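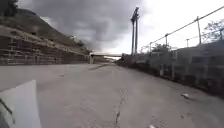 Irnen: antes de cambiar el sensor, sube el registro completo y dinos a qué frecuencia publica la odometría. Con un robot de cuatro ruedas y un solo encoder por lado, una deriva así casi nunca es culpa del giroscopio.

Registro adjuntado. La odometría publica a 20 Hz y la IMU a 227 Hz, ambas con marca de tiempo del microcontrolador. Copio el resumen del ticket, que en el primer mensaje quedó incompleto.

Ticket: desviación lateral en recta
Proyecto: Liltari, plataforma móvil de exterior, montaje casero
Apertura: 1 de diciembre de 2020
Estado: abierto
Controlador: Karaki rev. B
Firmware: rama estable, sin parches

Síntoma: con consigna de velocidad constante y giro cero, el robot se va a la derecha. En el pasillo del taller no se aprecia. En exterior, sobre hormigón o asfalto, la trayectoria se abre de forma progresiva y el estimador no la refleja: según la odometría, el robot sigue recto.

Comprobaciones hechas antes de abrir el ticket:
Presión de las cuatro ruedas igualada.
Acoplamientos de motor apretados y marcados con pintura. Las marcas no se han movido.
Encoders girados a mano, 1.000 pulsos por vuelta en ambos lados, sin pérdidas.
Tensión de batería estable bajo carga.

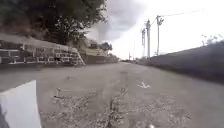 Segunda tanda de pruebas. Se intercambiaron los drivers izquierdo y derecho sin tocar el cableado de los motores. La desviación sigue siendo a la derecha, con lo que el driver queda descartado. Después se intercambiaron los encoders. Mismo resultado.

Con las ruedas en el aire, las dos velocidades coinciden con la consigna y el lazo PI no satura. Con el robot en el suelo, el lado derecho consume 5 A más en el arranque y la diferencia se reduce al estabilizarse la marcha, pero no desaparece. No encuentro nada que roce. El eje delantero derecho gira libre con la mano.

Irnen: mide la distancia entre ejes a los dos lados. Si el bastidor está cruzado, el encoder no lo va a ver.

Medido con pie de rey largo. El lado derecho es 5 mm más corto. El soporte del motor delantero derecho tiene los taladros ovalados y se ha desplazado hacia atrás con los tornillos apretados. Es la pieza impresa de la primera versión, que nunca se sustituyó por la mecanizada. 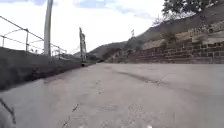

Soporte nuevo en aluminio, pedido al taller de Brirnano con el plano original. Montado con arandelas planas y fijador de roscas medio. La distancia entre ejes queda igual en los dos lados y el consumo en el arranque se ha equilibrado.

Repetida la prueba en recta con el lazo de rumbo desactivado. La deriva constante ha desaparecido. Queda un segundo problema que antes estaba tapado: picos aislados en la velocidad angular, de una o dos muestras, que el filtro toma por giros reales. El rumbo estimado salta y la corrección posterior se nota en los motores. No coinciden con las ráfagas de PWM ni con la transmisión de radio. He apagado la radio para confirmarlo y los picos siguen ahí.

Irnen: ¿la IMU va atornillada directamente a la placa base?

Sí, con separadores metálicos, sin amortiguación.

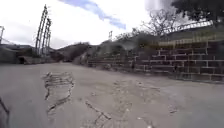
El filtro complementario no rechaza valores atípicos. La ganancia se ajustó en febrero sobre el suelo del taller, que es liso, y desde entonces no se ha tocado. Para la siguiente prueba hace falta un firme que excite la vibración en un punto conocido. El parche de hormigón agrietado, a la izquierda del centro de la calzada, sirve: una pasada con las ruedas izquierdas por encima y otra por la parte lisa, a la misma velocidad, guardando los datos crudos de la IMU sin filtrar. Si los picos solo salen en la primera, el origen es mecánico y el cambio de sensor queda descartado.

Pendiente:
Montar la IMU sobre goma de dureza Shore 30A.
Añadir un filtro de mediana de cinco muestras antes del complementario.
Revisar si el registro en tarjeta pierde bloques al grabar a frecuencia completa.

El ticket sigue abierto hasta tener las dos pasadas. Cambio el título a «Picos en velocidad angular» y dejo enlazado el plano del soporte para quien tenga aún la pieza impresa.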